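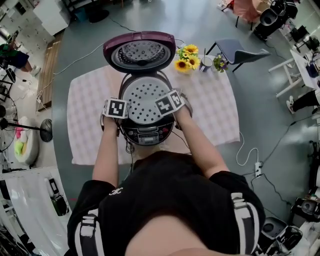

Rice cooker inner cover: how often does it come out, and what goes back first?

Posted by Bayu Hartono

I have a 12-cup cooker sold under the Irnik name, bought second-hand without a manual. It does brown or white rice four or five times a week. Mine is the style with a one-piece hinged lid, the steam vent in the middle of the lid's inner plate and a perforated silver cover plate, much like the plum-rimmed one open on the checked cloth. For the last month or so the rice has had a sour smell by the second hour on keep-warm. The bowl is clean. I wash it after every batch and there is no residue on the outside of it.

What I have not been doing is cleaning the lid side. I wiped the plate with a damp cloth and the cloth came away grey and slightly sticky. The holes closest to the hinge look partly blocked with dried starch. Three things I would like to know:

Is the plate meant to be removed, or only wiped in place?
Can it be soaked in vinegar without damaging the finish?
Is the smell more likely to be the plate or the gasket?

The label on the base reads 1000 W, 240 V. No model number that I can make out.

Edit: the sour smell is there with the unit empty and cold as well, if I put my nose near the lid.

zondotby_kitchen

If you can smell it with the cooker cold, it is in the lid and not the rice. On most cookers of that layout the plate comes out. Look for a tab or a rubber plug in the centre. Tab type: press towards the hinge and the plate drops forward. Plug type: pull evenly with two fingers, straight out from the lid. Do not lever it with a knife. The rim bends easily and then it will not seal.

Unplug at the wall first and let it cool for 40 minutes.

Procedure I use on my Viltel:

Remove plate. Remove gasket if it is a separate ring. Some are bonded to the plate, in which case leave it alone.
Soak both in warm water with a little dish detergent for half an hour.
Clear the holes from the back with a soft toothbrush. A wooden toothpick is fine for the stubborn ones. No steel wool.
Rinse, then dry completely. Stand the plate on edge so water does not sit in the holes.
Wipe the fixed part of the lid with a wrung-out cloth, including the channel by the hinge.
Gasket back on the plate first, then plate into the lid. Close it and check that the latch clicks without force.

Vinegar: on plain stainless, a weak mix is all right for a short soak. If the plate is aluminium or has a coloured coating, use detergent only. A magnet is not a reliable test, as a lot of stainless is non-magnetic.

On frequency, I do the plate after every use and the full job weekly. If that is too much, at least wipe it the same day. Dried starch takes far longer to shift.

rdg_4051

Mine never comes out and it's been fine for years. Just run a cycle with water and lemon.

PoojarySpares

The lemon cycle will loosen a light film and cover the odour for a day or two. It will not clear blocked holes, and it does nothing for the back of the plate, where the starch collects.

To the third point in the original post: in my experience it is the gasket more often than the plate. Silicone holds odour. Wash it, dry it, then smell it away from the cooker. If it is still sour after two washes, replace it. Measure the outside diameter with the ring lying flat and unstretched. Ours in the larger household size is 229 mm, but there are several close to that and a few millimetres either way will leak steam at the front of the lid. Measure before ordering from anyone.

Also check the steam vent. If it is a removable cap it normally twists a quarter turn anticlockwise from the outside of the lid. There is often a small cup underneath which holds a teaspoon or so of starchy water. The condensation collector at the back, if fitted, should be emptied after each batch.

Keep water away from the control panel and the power inlet when you wipe down. A damp cloth is enough there.

Bayu Hartono

It was the plug type. Plate out, gasket is a separate ring. The back of the plate was considerably worse than the front. Detergent soak has cleared all the holes. The plate no longer smells but the ring still does after one wash, so I will give it a second and measure it. Vent cap does turn. There was a cup under it and it was full.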